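Right, kettle's on and I've got a free evening, so I'm going to tell you all about moving my sourdough starter across a border, which several of you asked for back in the spring and which I then completely failed to write up. Settle in, it'll be a long one.

1/ Some background for the newer people. I've kept the same starter going for years now, fed on rye for most of its life and on whatever was cheapest for the rest of it. It lives in an old gherkin jar with a saucer on top. It isn't a fussy thing and I have never given it a name, although my neighbours in Gerkgate did their best to make me.

2/ When the job in Surow came up I worried about the flat, the tax forms and the language, in that order, and then at two in the morning I sat up in bed and thought, the starter! You can't just post a jar of live bubbling paste. Well, you probably can, but I didn't want to be the person who ruined everybody's parcels.

3/ So I dried it. If you haven't done this before, it's lovely and easy and I wish I'd tried it sooner. Feed it as normal, wait until it's properly lively, then spread it as thinly as you can on baking paper. Thinner than that. I used the back of a spoon and then got impatient and used my hand.

4/ Leave it somewhere airy. Mine sat on top of the bookcase for 2 days, and it came away in big pale flakes like old paint. I crumbled them into an envelope, wrote RYE on the front, and then did the same again with a second batch and put that one in my coat pocket, in case the suitcase went wandering.

5/ The suitcase did not go wandering. The coat, however, I left on the train to Prurkance. Somewhere out there is a very nice green coat with half a loaf in the pocket, and if you have it, I hope you're warm and I hope you bake.

6/ The whole journey was 1,885 kilometres by the time I'd added up the trains, and I ate cheese rolls for nearly all of it. I'd do it again tomorrow. There's a stretch after the second change where the line runs beside the river for ages and everyone in the carriage goes quiet and looks out, even the children. 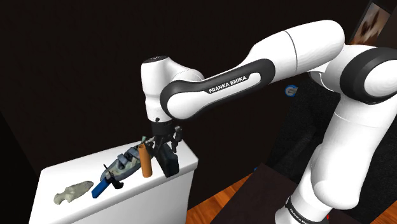

Surow, February

7/ I copied that dateline from my notebook, where I was clearly feeling very grand about having arrived. The rest of the page is a shopping list. Flour, salt, washing-up liquid, light bulb, and then flour again, underlined.

8/ Flour was the first real puzzle. At home I knew my bags by colour and never read a word on them. In the shop near the flat there was a whole wall of it, all numbered, and I stood there with my phone trying to work out which number meant rye and which meant something you'd use for pancakes. I bought the wrong one. It made very good pancakes.

9/ On the second go I got a wholemeal rye from the Szalai mill, which comes in a plain paper bag that leaks a little wherever you put it down. I've stuck with it ever since. It smells of hay and it drinks a tremendous amount of water, so if you're following one of my old recipes with a flour like this, be generous and then be generous again.

10/ Waking the starter up: a spoonful of flakes, a spoonful of warm water, leave it until the flakes have gone soft, then a spoonful of flour. Stir, cover, go away. Next day, the same again. I had nothing at all on the first day and nothing on the second, and I'll admit I talked to it a bit.

11/ What I hadn't allowed for was the kitchen being so cold. The window over the sink doesn't shut all the way (still doesn't, I've stuffed a tea towel in it) and there was a draught going straight over the jar. I moved it to the cupboard with the hot water pipe in and by breakfast it had climbed up and lifted the saucer. I was so pleased I rang my sister before she'd even got dressed.

12/ The first loaf was a brick, I'm sorry to say. I baked it for 40 minutes in an oven whose dial had lost all its markings, so goodness knows what temperature that was. We had it sliced very thin with soup and it was fine if you didn't think of it as bread.

13/ The second was better, and the third was the one I'd been hoping for, dark and sour and a bit sticky in the middle, the sort that wants a day in a cloth before you cut it. I gave it about an hour. I've never once managed the full day and I don't suppose I'm going to start now.

14/ Does it taste the same as it did in Gerkgate? People keep asking me this and I've gone back and forth. I think it's a little sharper. It might be the flour, or the water, which is very hard here and leaves a ring in every cup. My sister says it tastes exactly the same and that I just want it to be different - she may well be right.

15/ A few of you wanted flakes of your own. I've got another sheet drying on the bookcase as I type (a different bookcase, same method) and I'll do little envelopes when it's ready. Tell me if you'd rather have white than rye and I'll split some off, it only takes a few feeds to bring it over.

16/ Oh, and the bus to the mill is the 106, for whoever asked. It goes from outside the baths and you need the right change. Take a strong bag.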